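April, bench notes, toy kitchen task

Bujar wants "clears the table" in the Sirkora write-up. I'm against it. We logged 41 tries at tidying and I would trust 20 of them in front of a visitor. My nephew does this faster and he complains the whole time.

Placing into the sink is still the weak spot. Steinar blames the grip height, I blame the planner. Rerun after lunch with the old settings.

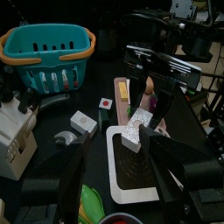
Speckled block at the toy sink, pink tray behind.

No claims about real dishes until we try real dishes.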